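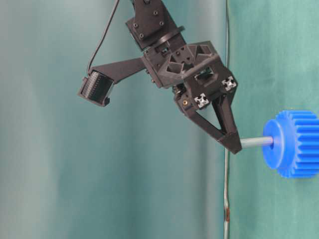

**Figure 3.** Printed gripper with wrist camera at the shaft of a blue spur gear, fabric backdrop behind.

### 4.2 Acceptance rules for contact tasks

The four sites taking part in the study (Clotance, Sellora, Ticona and Trirum) worked under a shared protocol for handling shafts and gears. Before each session, the operator checked the wrist plate screws, the camera bracket and the routing of the camera cable. A session could not begin until all three checks had been entered in the log. Printed fingers were replaced after 4000 grasp cycles, whether or not wear was visible.

Recording was limited to 60 minutes per session. An attempt was accepted only if the fingertips and the part remained in view of the fixed camera from approach to release (Figure 3). Backdrops could not be changed within a session. Of the 1726 attempts submitted, 207 were rejected under these rules, most of them for missing log entries.

Rejected attempts were kept in a separate archive with the reason for rejection. Sites were not permitted to relabel them after review. Ticona requested an exception for attempts in which the cable crossed the camera view for a short time; the request was declined, and the rule was restated in revision 2 of the protocol.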